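Orkness gear notes, README

Hello, and thank you for stopping by! These are our notes on putting together small planetary gear sets — the kind with a round carrier plate, three pegs and a little spur gear for each peg. There are 2,244 entries so far, written up in 40 batches, and we hope to add 10 more batches in January.

Each entry gives the order in which the gears went on, plus any remarks about fit. We like to work on a dark cloth, as bright metal parts are much easier to find on it (and they roll less, bless them). Hongjun Lü wrote most of the remarks, and Teodoro Calvo tidied up the spelling.

Please check the fit column before you use batch 40 — a few remarks there are still blank.

Last updated 2021-12-30.
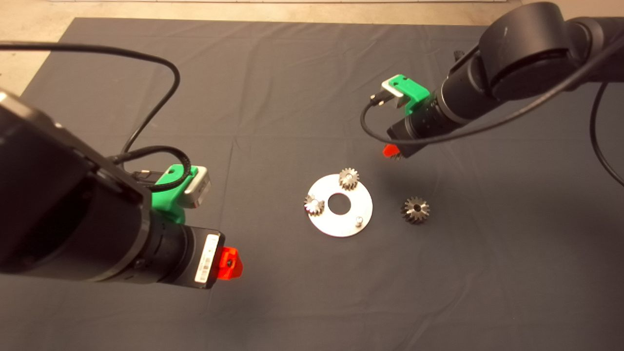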